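A Kitchen Corner for Little Cooks: Our Project Report

Group members: Genalyn Castillo, Mỹ Chu, Umut Tekin
Project advisor: Pacita Yap

Why we picked this

When our class was told to choose a project on "play and everyday skills," the three of us already knew we wanted to do something with cooking. Genalyn grew up in a house where the little ones were always underfoot in the kitchen, and Mỹ still has the tiny tea set she got when she was four. So we asked ourselves a pretty simple question: if you were putting together a pretend kitchen for a preschool room, what would you really need in it, and what could you happily leave in the store?

We were lucky to have the Nerholm playroom study to lean on. It was put together by last year's students under Salma Bennani, and they kept wonderful notes, 188 pages of them (we read every one, although Umut admits he skimmed the part about shelf paint). Their main advice was to start small. We took that to heart and began with one pan and one piece of food.

The table

We spent longer on the table than on anything else, and I don't think any of us expected that. A bare tabletop is hard to plan on, because you put a pan down and pick it up again and then you can't remember where it was. Brown paper fixed that for us. It is cheap, it is quiet when you set things down on it, and you can just roll it up and start over. We ran blue painter's tape across it to make big boxes, so that we could say "the bowl goes one box over" and all know what we meant.
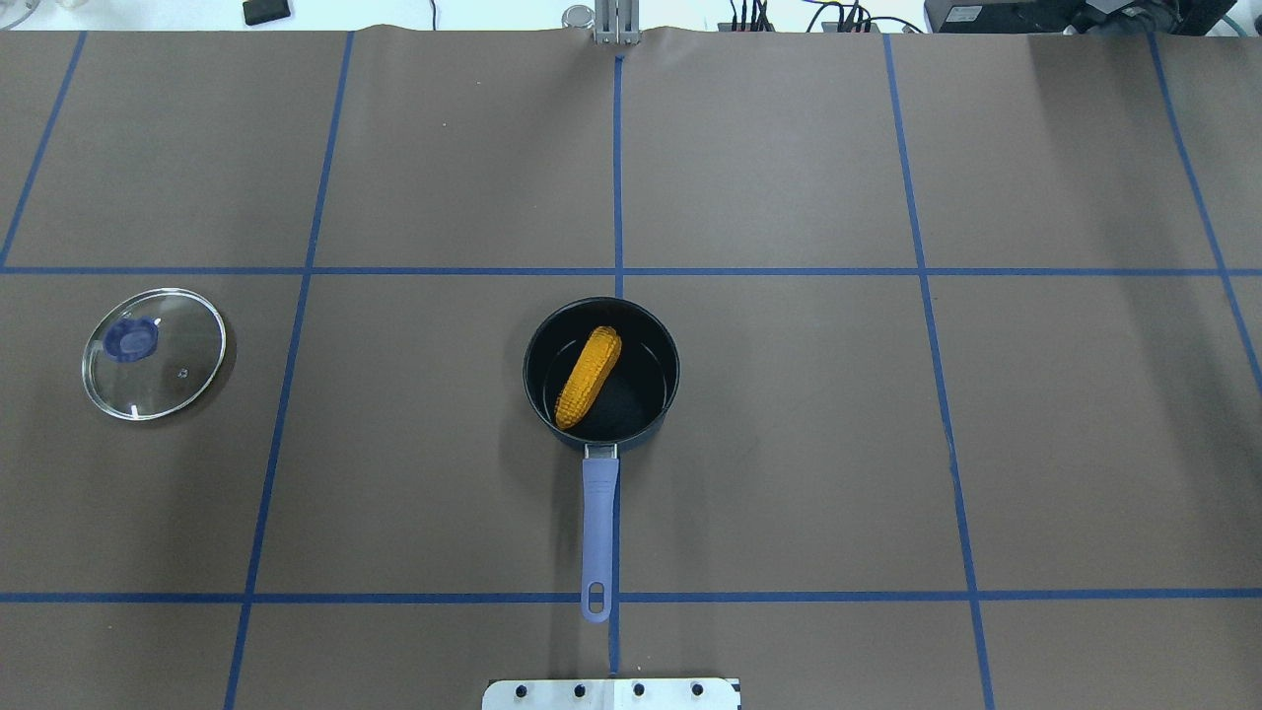

Mỹ wanted to measure all the boxes and make them perfectly even, and Umut wanted to get going, and in the end we met in the middle. For this kind of planning, the boxes only have to be big enough to hold a pan comfortably. If you try it at home, please do smooth the paper out before you tape it. We had to redo ours, and peeling tape off paper is slow work!

The pan and the corn

We went back and forth over the pan for quite a while. Toy pans are light and bright and easy to store, but we kept coming back to small saucepans with a real feel to them. The dark one we settled on has a nice roomy inside for its size, and a long handle in a soft bluish color. It also has a clear glass lid with a round knob on top, and we grew very fond of that lid. With a solid lid the food just disappears, and for small children that can be the end of the game. With glass, you can put the corn in, cover it up, and still check on your supper.

For food we chose an ear of toy corn. It is a cheerful yellow-orange that shows up beautifully against a black pan, and the kernels are bumpy, so it is interesting to hold as well as to look at.
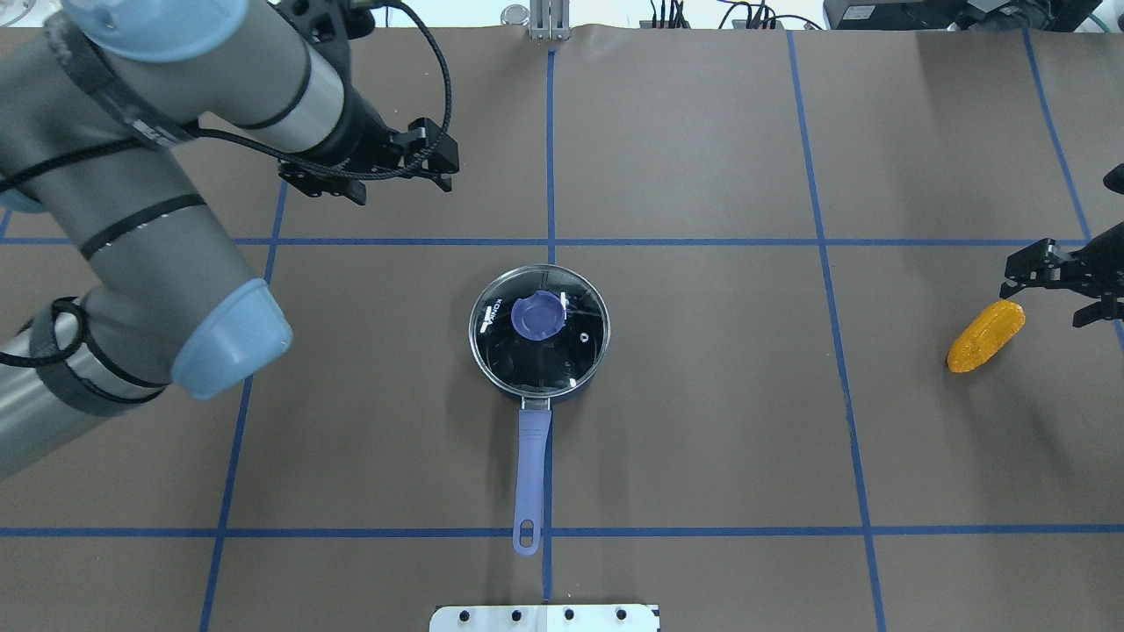

Genalyn made the point that corn is also a food most children can name, whatever they eat at home, and that it is fun to talk about. Is it hot yet? Who wants butter? Pacita reminded us to think about size, too. A food piece should fit in the pan with the lid on, with a bit of space left over, or you will have a lot of frustrated cooks. We would add that glass lids belong in a room where a grown-up is sitting close by, and for the youngest groups we would swap in something that can't break.

Adding a bowl

A pan by itself only tells half the story, so we added a bowl for serving. We chose clear glass for the same reason we liked the lid, and it gives the game a second stop: things go into the pot, and then there is somewhere for supper to end up. Our plan gives the pot and the bowl plenty of elbow room, so that two cooks can be busy at once without bumping into each other.

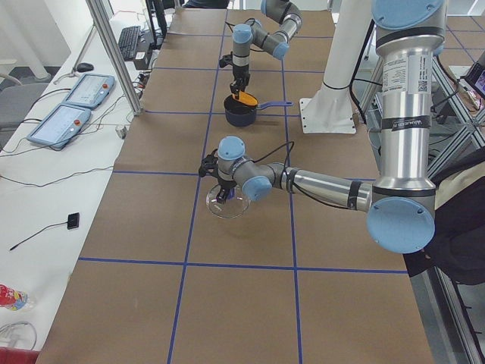

Figure 3. The cooking pot and the clear glass bowl on the papered worktable.

What it would cost

We priced a full set for one classroom, with a saucepan and lid, a bowl, six pieces of toy food, and a roll each of paper and tape. It came to some 66 dollars, and you could bring that down by asking families for a spare bowl. Umut would like to spend a little more on the food, and the rest of us have let him put that in writing.

Thank you

Many thanks to Pacita Yap for her patience with our drafts, and to Salma Bennani for lending us the Nerholm notes for so long. We will return them in July, along with the two binders.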